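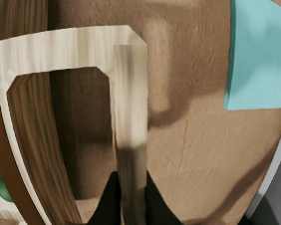 Kieran Tunstall
Member, woodshop and automation boards

Went to the open day at Conivano in March and said I would write it up, so this is that. They do arm integration for small manufacturers, and they had opened the shop floor and the simulation room to visitors. I got there at 9:30 and left after lunch.

The floor had 3 cells running. One was loading blanks into a lathe, one was stacking cartons, and the third was a bench arm that was down most of the morning with a cable fault. The lathe cell was good. It ran 23 parts without anyone touching it, then stopped on a part it couldn't seat and put a light on. The operator cleared it and restarted in under a minute.

The simulation room was what I went for. They use a package called Lillorum for planning grasps before anything goes on a real arm. The view at the top is from a handle task, close in on the cream handle with the fingertips on either side of the upright part. The presenter let people pick the task and change the approach angle, then run it again. They said each task gets 1,000 simulated tries before it goes to hardware.

Parking is behind the building, not in front. The sign is wrong.

bramwell_shop
Thanks for writing this up. Did they show the same grasp on a real arm? That's the only part I care about. I have seen plenty of simulated handles get picked up.

Kieran Tunstall
Not while I was there. It was supposed to be on the bench arm and that was the one with the cable fault. I left at 1:15, so it may have run later.

lathe_and_learn
I was there in the afternoon. The bench arm came back up and they ran mugs on it. I watched three tries. Two were fine. On the other one the mug turned in the fingers and ended up tipped to one side. They didn't hide it, they talked through why. The fingertips are narrow and the handle is smooth, so if the fingers close low on the upright the weight of the mug swings it.

bramwell_shop
So one bad pick out of three, after a thousand tries in software. That is about what I would expect and it's why I don't put much stock in these demos. Friction is the hard part and the software guesses at it.

Gerardo Monti
I do this for a living, different company. Three picks is too few to say anything. And the thousand tries are mostly there to throw out bad approaches, the ones where a finger hits the handle or the arm can't reach. You still tune grip on the hardware. Anyone who claims otherwise is selling something, but I didn't hear Conivano claim otherwise when I went last year.

bramwell_shop
Fair on the three picks. I still think an open day should lead with the real arm and have the screen in the corner. Half the people walking in there are shop owners deciding whether to spend money.

Kieran Tunstall
I'd disagree with that. The lathe cell was the first thing inside the door and it was real parts the whole time. The simulation room was upstairs and you had to ask for it.

dovetail_dan
Question on the picture. Is that supposed to be wood all around the handle? The brown part has a grain to it, and even the cream has streaks like it was brushed or cut from a board.

Kieran Tunstall
I took the brown curved part for the side of a bowl or some other wooden container. I didn't ask. The streaks on the cream are just how it's drawn, as far as I know. Somebody in the group asked if surface looks matter to the grasp and the presenter said they matter to the camera side, less to the contact side.

Gerardo Monti
Right. If the arm is finding the handle by camera, you want the colors and textures varied so it doesn't learn one mug on one table. A pale handle against tan is a decent test. The edge is harder to find than it would be on white.

lathe_and_learn
They mentioned that in the afternoon too. Also for anyone pricing this, Citance had a table by the stairs and was handing out quotes for finger sets. I got one for the narrow tips and one for the padded. The padded were more, with a longer wait.

bramwell_shop
Post the padded number if you can. I have a job with coated handles and the narrow tips would mark them.

lathe_and_learn
It's in the truck, I'll put it up tonight.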